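Search this site
Home News Standards Events Subscribe

Do we need another rulebook for robots that take computers apart?

May 23, 2018

By Ute Görtz
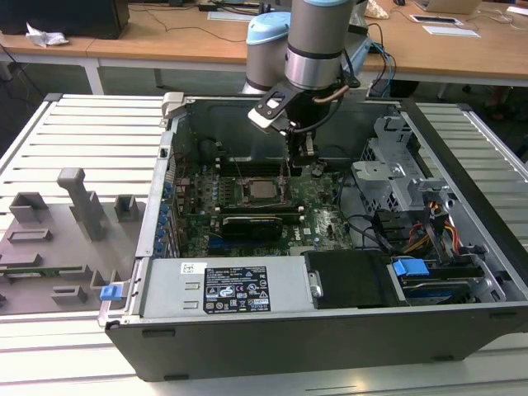
What the draft asks for

The Trevgate guidance on robotic disassembly of office computers is out for comment until the end of June, and I have now read all 115 pages of it. Eighteen of them deal with the robot itself. The rest is definitions, forms and a scoring sheet that I suspect was written by people who have never lost a screw inside a case.

Some of it is sound. The section on power asks that the mains lead be removed and stored out of reach before an arm goes anywhere near an open case. It also says a power supply should be lifted out whole and never opened at the cell. Fine. Most decent shops do that already, and I would be glad to see the others made to.

Then we come to cables. The draft treats a desktop tower as if it were a box of parts in neat slots. Open a Dell with its drive cage still in and you find SATA cables lying across the board and a bundle of power wires running down to the drive bay. A gripper has to get past all that. The guidance gives it one sentence: loose wiring "should be considered." Considered by whom, and at what point in the cycle? An auditor will tick that box every time.

Drives get more attention, as they should — but the rule says to log the serial number "on removal," with no word on who checks that the drive in the bin is the one in the log. Bandara raised the same point on the last draft and got a polite reply. The wording has not changed.

I asked Shafiq Mridha, who runs the trial line at Turiston, what he made of it. "I can pass this tomorrow," he told me. "I could also have passed it 2 years ago, when our cell was a lot worse." He would like a hard limit on gripping force near the processor socket, and a rule that any change of fixture means a new risk check. Neither is in the text.

Zondby, which helped write the draft, says tighter limits would shut out smaller recyclers. Maybe so. I would like to see the figures behind that claim, and so far there are none in the annexes.

Comments go in on Form 4. Please name the clause you object to, as general remarks were set aside last time.

Shares 18 Comments 4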